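The Lid Comes Off Last

My mother kept house for 44 years and never once described a chore in terms of grip. She said "do the jar" or "get that drawer," and a person of ordinary intelligence did the jar or got that drawer. I bring this up because I have spent much of the summer reading about home robots, and the people who build them talk about grip the way my uncle talked about his knees.

The question I keep getting from readers in Prinlow is whether they should hold off on hiring help, given that a machine is surely coming to do it all. My short answer is to hire the help. The longer answer starts with how small a chore has to be chopped before a machine can take a bite of it.

Take "put the lid back on and tidy up." To you that is one job, performed while thinking about lunch. To a machine it is a long string of jobs: find the jar, find the lid, work out which way is up, close on it hard enough to hold and softly enough to leave it in one piece. Then comes whatever you meant by "tidy," a word on which no two people in my house have agreed since February.
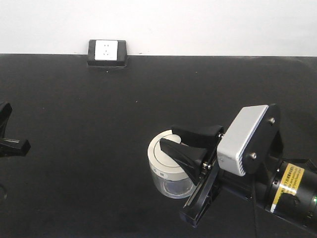
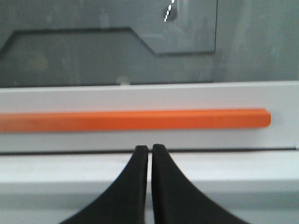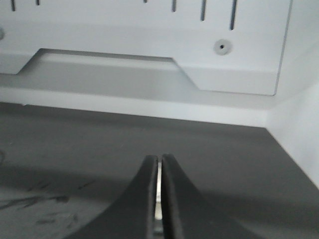 Two fingers is the usual number, by the way. You and I were issued more, and we waste most of them. Try getting through breakfast with a thumb and one finger on each hand and see how far you get with the marmalade. I tried it. I got as far as the marmalade.

Tracey Stockdale, who ran the packing floor at Greenwood before she retired to Telletthorpe, has little patience with my gloom. Her floor had 14 machines by the time she left, and she says they were the best workers she ever had, provided every box came down the line facing the same way. If one came in sideways, somebody had to walk over. She did a good deal of walking over. She still thinks the machines were worth it, and on a packing floor I believe her.

A kitchen is the sideways box, all day long. Somebody moves the salt. Somebody buys the big jar when it was on sale, and now it won't fit where the small one went. A factory can be arranged to suit the machine, but I have no plans to arrange my house to suit anything, and I didn't do it for the dog either.

I will say this for the robots. They don't sulk, and a machine that could reliably put away a single jar would already be ahead of one member of my household, who is 46 and knows who he is. I would pay decent money for that. I would not pay what they'll want for it, and I'd still be the one wiping the shelf.

So ask me again in a few years. In the meantime the woman who cleans for my neighbor does the whole downstairs in a morning, including the jars, and she brings her own vacuum.

Last updated: 22 August 2018

Recent columns
The Fornulholm Bus and Other Rumors
Why I Still Write Checks
601 Emails About a Hedge
A Modest Defense of the Junk Drawer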